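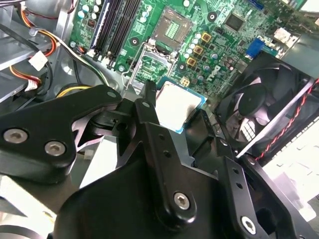

Processor and Dell motherboard, desktop computer with the case open.

Jirkdale Schools Technology Support
Ticket: Student profiles visible outside the school after August account rollover
Category: Student Privacy and Online Safety
Product: Prundon student portal
Reported by: Humphreys Middle School, front office
Priority: High
Status: Resolved, monitoring

Original report

A parent contacted the school office to report that her child's Prundon profile could be opened from a home computer without signing in. The page showed the student's first name, last initial, profile picture and club memberships. The parent had reviewed the privacy page with her child at the end of the last school year and had set the profile to "My school only." When she checked again, the setting read "Anyone with the link."

The office confirmed the same result on a second student account with that family's permission. The office asks whether other students are affected, and whether anyone outside the school has been able to send messages to students.

Initial response, 8:40 a.m.

Thank you for the report. This ticket has been assigned to the Student Privacy queue. Please do not ask students to delete their profiles or change their display names at this time. Either action writes over the settings history, and we need that history to establish when the change took place.

Please confirm the following:

Whether the affected students returned to Humphreys this year or transferred in from another school.
Whether the family used the Prundon website or the mobile app to choose the original setting.
Whether any student has mentioned a friend request, message or comment from a person he or she did not recognize.

Reply from school office, 9:25 a.m.

Both students came up from an elementary school over the summer. Both families used the website. No student has reported a message from an unknown person, but we have not asked the student body as a whole and would like guidance before doing so. Some students may be reluctant to speak up if they think their access will be taken away.

Update, 10:10 a.m.

The concern about reluctance is well founded. A student who expects to lose a device or an account often says nothing. We recommend that homeroom teachers read a short, neutral statement. Suggested text follows.

"Some privacy settings in Prundon were changed by mistake. No student caused this and no student is in trouble. If someone you do not know has contacted you through Prundon or any other app, please tell a teacher, a counselor or a parent. You do not need to have saved the message. You will not lose your account for telling us."

Please do not collect screenshots from students' personal phones. If a student offers to show a message to a staff member, the counselor should look at it with the student and note the time and the sender's display name. Should a message include a threat, a request for pictures or a request to meet, the counselor is to follow the school's child safety procedure at once and should not wait for this ticket.

Diagnostic notes, 11:30 a.m.

Step 1. Reviewed the settings history for both reported accounts. The visibility value changed overnight, at 2:06 a.m., on the same date for each. The change is credited to the Flukis sync service. Neither student was signed in at the time.

Step 2. Reviewed the rollover job. Flukis reads the district roster and passes each student's school and grade level to Prundon. When a student moves from one school to another, Flukis closes the old school membership and opens a new one.

Step 3. Created a test student, set the profile to "My school only," and moved it from an elementary school to Humphreys. After the sync, the profile read "Anyone with the link." The fault can be repeated.

Step 4. Moved a second test student up one grade within the same school. The setting was kept. The fault appears only with a change of school.

Step 5. Repeated the transfer with the setting at "Only me." The setting was kept.

Working finding: "My school only" is stored with a reference to a particular school. When that school membership is closed, the reference is empty, and Prundon falls back to the site default. The site default for Jirkdale was "Anyone with the link." It appears to have been left at that value from the time the portal was first set up for staff pages.

Containment, 12:15 p.m.

The site default has been changed to "Only me." The overnight Flukis sync has been paused for student accounts. New students enrolled while the sync is paused will need to be added by hand, and schools should send those requests to the help desk in the usual way.

Changing the default did not correct profiles that had already been altered. A report of all students who changed schools over the summer is being prepared.

Reply from school office, 1:05 p.m.

The statement was read in all homerooms. One student told the counselor about a message from an unknown account, but it came through a game and had nothing to do with Prundon. The counselor is following up with the family.

A parent has asked whether her child's picture can now be found through a search engine. May we tell her that it cannot?

Update, 1:50 p.m.

Please do not give that assurance yet. A public profile may be picked up by a search engine, and a copy may remain after the page itself is closed. We are checking this with Prundon support. In the meantime, the family may be told that the profile is being closed to outside viewers and that the district will report back on search results.

We are grateful to the counselor for following up on the game message. Please keep the details of that matter out of this ticket.

Diagnostic notes, 3:20 p.m.

The report of affected students came back with exactly 1,000 rows, and that figure matches the row limit on the export screen. The export was run again by school so that no list would be cut short. After students who had chosen "Only me" or had never opened a profile were removed, 61 accounts were left with the wrong setting. All of them belong to students now at Humphreys.

Prundon support has confirmed two points. Outside visitors cannot send messages or friend requests to a student account, whatever the profile setting. Student profile pages also carry an instruction asking search engines not to list them. Prundon notes that most search engines honor this instruction but that it cannot speak for all of them.

Page view logs were requested for the affected accounts, covering the period from the sync to containment.

Correction, 4:45 p.m.

All affected profiles have been set to "Only me." This is stricter than the setting most families had chosen. We considered restoring "My school only" directly, but the Flukis fault has not yet been repaired and a second sync could undo the work. Families may choose "My school only" again once the repair is in place. Families who prefer to leave the profile closed need take no action.

Friday update, 9:15 a.m.

Page view logs have been received. Across the affected accounts, 9 page views came from visitors who were not signed in. The office has confirmed that the two reporting families, with school staff, account for most of these. The remaining views cannot be matched to a person. The log records only that the page was opened. The families of those students are being notified by telephone today, with a letter to follow.

Searches were made for each affected display name together with the school name. No profile page was found. The search will be repeated before this ticket is closed.

Flukis has supplied a correction that moves the school reference along with the student. It was tested on the same two test accounts, and the "My school only" setting was kept in both cases. The overnight sync will resume tonight for one elementary school and then for the remaining schools if the morning check is clean.

Guidance for families (may be copied into the school newsletter)

Sign in to Prundon with your child and open Settings, then Privacy. Read the line marked "Who can see my profile." Please look at it together, and let your child explain what he or she understands the setting to mean.

Consider whether the profile picture needs to show your child's face. A drawing, a pet or a favorite place works equally well in class.

Review the club and team list. Practice times and locations should not appear on a profile page — the school posts them elsewhere for families.

Open the profile link in a private browser window, without signing in. If you can see the page, report it to the school office.

Resolution

Cause: Loss of the school reference during student transfer, combined with an open site default.
Fix: Site default closed; affected profiles closed; Flukis correction installed.
Remaining work: Repeat search check. Compare privacy settings before and after each rollover. Add the row limit to the export instructions.

The school office may reply to this ticket to reopen it at any time during the monitoring period.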